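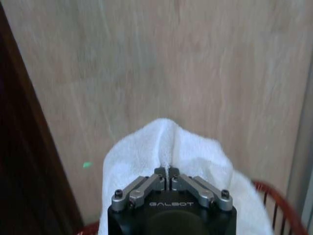 Towel grasp good at the basket, bad everywhere else – student club, need ideas

Posted September 24, 2024 by lendavar_club

Hi all. We're a high school robotics club doing the household tasks track for the Drarkora challenge in October. Our task is towels. Pick one up, carry it into the bathroom, hang it on the rail. Arm with a parallel gripper, camera at the wrist, and we train on demos that we record ourselves by driving the arm around.

So far we have 245 demos, which cut up gives 3,974 short clips. Picking works most of the time. The carrying part is where it goes wrong. Policy stops halfway across the bathroom and just kind of hovers, or it opens the fingers way too early and the towel is on the floor. No error, nothing in the log that we can see.

Stuff we tried already:
- slower arm speed, no change
- more training steps, got worse I think
- closing force up to 50 percent of max from 35. helped with slipping but not with the early opening
- restarted everything lol

We have 7 more sessions before the event and I don't want to burn them all recording the same thing. More demos? Different demos? Something in the code? Our mentor says more data but she also says that about everything.

Can post the config if someone wants it.

2 answers

Answer from tokarz_bench

Had almost this exact problem last season with dish cloths. It was the demos. Few things to check, in this order, the first one is free.

1. Look at where your "open gripper" label starts. Ours was written when the driver touched the trigger, and people rest their finger on the trigger. So a bunch of clips had a tiny open command in the middle of the carry. Plot the gripper command over time for maybe twenty demos, any little dips before the end = there's your early opening. We threw out those demos instead of fixing them, took one evening.

2. Cut the pauses. If your driver stops mid carry to think or to ask somebody a question, the policy learns that stopping there is fine. And then it gets to that spot, sees the same view it saw a second ago, and stays. That's your hovering I bet. Trim anything where the arm isn't moving for more than a second, except right at the grasp where you want it to settle.

3. Check what the wrist camera gets during the carry. With the fingers shut on the towel the fabric bunches up behind the tips and takes up part of the view, and how much depends on where you grabbed it. If every pick in your set is a nice ridge in the middle of the towel then a corner grab looks like a different world to the policy. Record some ugly grabs on purpose. And watch for shiny stuff, if there's a glass shower door on the way it has reflections and they move when you move. We ended up doing the carry past the glass from a bunch of starting angles and that alone got us a lot.

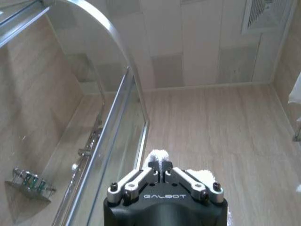

4. Split the task. Pick is one policy, carry is one, hang is one. Sounds like cheating but check the rules, last year's Drarkora rules allowed it as long as the switch is automatic. Ours switched on gripper width plus arm height, dumb but it never failed at the event. Then you can spend your sessions on carry only and leave the pick alone since its working.

5. Don't touch closing force again until 1 and 2 are done. You'll be changing two things at once and won't know wich one did it.

For the sessions I would do four on carry, two on hang, and keep the last one as a dry run with no recording at all. Start the dry run from cold, laptop off, everything unplugged. We lost half our slot last year to a cable.

Also yeah post the config, mainly want to see how long your action chunks are. If they're long the early opening could be coming from there too.

Answer from user grurkov_fan

more data. we had like double that and it was still kinda bad. also try washing the towels, new ones are slippery

Comment from lendavar_club

ok did number 1 tonight. Plotted twenty like you said and six have the dip. SIX. Going through the rest tomorrow after school. All six look like the same driver (me).

Haven't done the pauses yet. Chunk length is 50 steps, is that long? Rules doc for this year says "autonomous transition between stages permitted" so I think the split is ok but gonna email them to be sure.

Comment from tokarz_bench

50 is on the long side for a gripper that has to time things. Try half that, same data, before you record anything new. And keep the old checkpoint – don't overwrite it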